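Kids' Corner > How Games Work > Dice and Luck

Why can't a die remember?

Grab a die and roll it. Did you get a six? Now roll again! Lots of people think a six is less likely the second time, but the die has no memory at all. Every roll is brand new, and each side has the same chance as before.

Orlando Quispe, who designs board games at Praltum, rolled one die 123 times to test this. Sometimes he got three sixes in a row, and that's just how luck works!

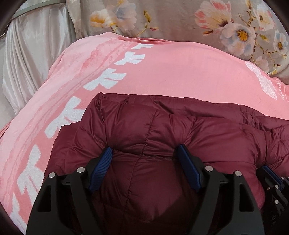 Try it yourself with 95 rolls and make a mark for each number. Your rows won't match perfectly, and that's fine!

Contact Praltum | Back to top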